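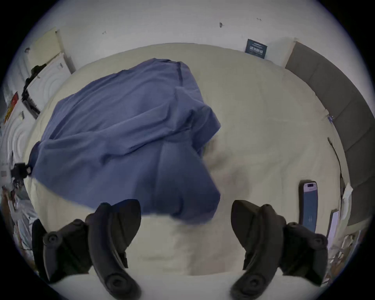 Work in May went almost entirely to the finger comparison, which the plan we sent to Erndale allotted two weeks and a cheerful adjective. We are comparing two sets for the hand-held grippers, the straight Anozie fingers and the curved Wornow ones, on cloth only. Cloth has no opinion about where its edges are. A blue piece bunched up on a cream sheet, with the jaws open over it, is what we call a cold start, and it is the condition in which most of our confident predictions from the spring have gone to die. The operator has to find something worth pinching before any of the interesting part begins.

We logged 1,022 attempts across both sets. Of these, 432 were cold starts and the rest began from cloth already spread out. The spread-out attempts are pleasant to watch and we recommend them for visitors. The cold starts are what the grant pays for, so the balance will shift next month.
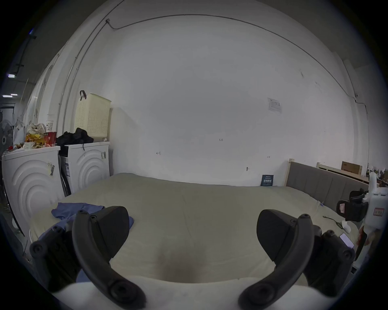
Curved fingers over the bed station, blue cloth at left.

The curved set is ahead so far on single-layer pinches. It is behind on letting go. Sandrine Guillot has reviewed 274 of the cold starts by hand and reports that the straight fingers pick up two layers far more often, while the curved ones hang on to a hem after being told to open. She has asked for a smoother pad. I have asked for a quote, and Sullholm has sent a brochure.

Two-handed work began later than planned. Holding a cloth by both top corners is easy to write in a proposal (I wrote it) and slower to do, mainly when one corner arrives with half the fabric wound around the jaw. 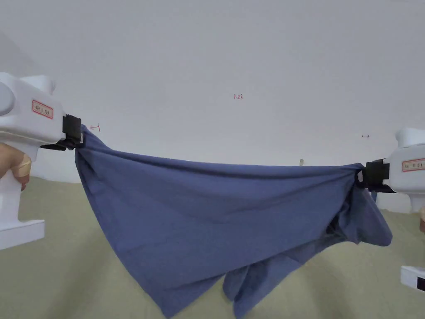 We now score the two corners separately, so that a clean grip on one side can't cover for a fistful on the other. This made our figures worse overnight, and I would ask you to read the May numbers with that in mind. The old scoring is kept in a second column for anyone who misses it.

Controller timing is the other open item. The delay between the trigger and the jaw closing was 45 milliseconds at the last check, fine for one hand and a nuisance for two, as the hands don't always agree on when now is. The new firmware is installed on one pair. I would like a month of data before saying anything kind about it. 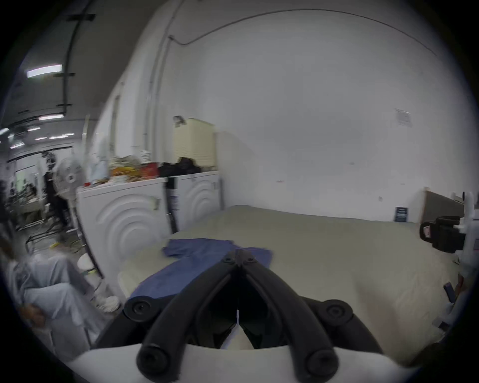

Mudassar Satti, reading this in draft, would like it noted that the straight fingers were tested with worn pads for the first part of the month and that the comparison is unfair until they are rerun. He is right, and the reruns come first in June. He also thinks we should stop calling the curved set the winner in the file names – those have been changed.

Spending is within the plan apart from replacement pads, which we use up faster than the budget imagined. A revised line for pads and fasteners is attached. We are not asking for more money this period, only for permission to move some from travel.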